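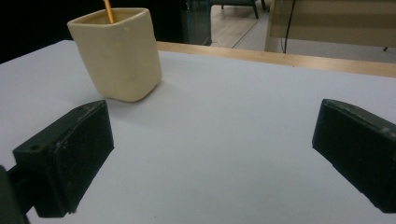 The square cup on the white table, February.

I bought the cup at a studio sale in Lodstead two winters ago. Raili Niskanen made it, and she had marked it down to 20 dollars because the glaze came out uneven and she didn't want it in with the good ones. It's cream colored, with four soft corners and sides that lean in a little. I drank coffee out of it for a week and gave up. A rounded square is a bad shape to drink from. Whichever way you turn it, coffee runs out at the corner of your mouth, and if you drink from the corner itself it comes too fast.

So it went in the cupboard behind the mugs, and it stayed there until I started clearing the work table this month.

The table is white with a light wood strip along the back edge. I like it and I treat it badly. Before I started it was holding mail, a stapler that doesn't staple, two phone chargers, a dish of binder clips and a plastic tumbler packed so tight with pens that pulling one out brought up three more. I had been working on the part closest to the chair, a space the size of a placemat.

I did it over 3 evenings. The first evening I took everything off and put it on the bed, which meant I had to deal with it before I could sleep. I'd recommend that if you tend to quit halfway. The second evening I went through the pens. I kept a pad next to me and drew a line with each one. If it skipped, I gave it one more try and then threw it out. The gel pens did worst. Most of the ones I thought I liked had been dry for a long time, and I had been reaching past them without noticing.

When I was done I had a small pile that worked, and I still didn't want all of them on the table. The extras went in a zip bag in the hall drawer. The tumbler turned out to have a sticky ring at the bottom, so it went too.

I got the cup out on the last evening. It works much better as a desk cup than it did as a coffee cup. The corners help, since whatever you put in it leans into one and stays there. It has enough weight that I don't knock it over reaching for the lamp switch. The unglazed foot did leave a gray mark on the table when I slid it, which came off with a damp cloth and baking soda. I stuck felt dots on the bottom after that. I pick it up now when I move it.

The rule I made is that only what I used that day goes in the cup, and at night it gets emptied back to the drawer. I've kept to it most nights. Genalyn Manalo came over and said it looked like I was moving out. She keeps her own desk in layers and can find anything in it, so I didn't argue.

A few other things that changed:

The mail has a folder now, hung on the side of the bookcase. I still don't open it fast enough but it isn't under my elbows.

The chargers went behind the table with a clip. I tried the adhesive kind first and it let go overnight, so I used a screw-in one on the underside.

The stapler is gone. I bought a new one and have stapled one thing.

Wiping the table takes under a minute, and I do it before I start instead of after. White shows everything, pencil dust especially. A dry cloth just pushes that around, so use a damp one and go toward yourself.

I wrote to Raili to tell her where the cup ended up. She said she had always thought of that shape as a planter and had forgotten to put a hole in it.

Recent posts
Fixing the drawer that sticks in wet weather
What I kept from the Obura Street apartment
Beeswax or oil for a cutting board
212 slides and a shoebox
Notes from the Lodstead studio sale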